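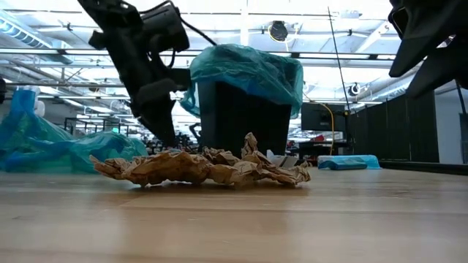 Issue 226

Public lecture bookings, Mesgate Hall: confirmation emails giving the wrong start time

Reported: everyone who booked for the autumn education lecture was told it begins at 3 a.m. Two people have replied to say they'll be there.

Checked the Sonero calendar. It says 5 p.m., as it should. Resaved it anyway, out of superstition. No change.

Found it: the email template was copied from our Fisville campus page, time and all. Corrected and resent to all 39 bookings.

Status: open. The apology also went out at 3 a.m.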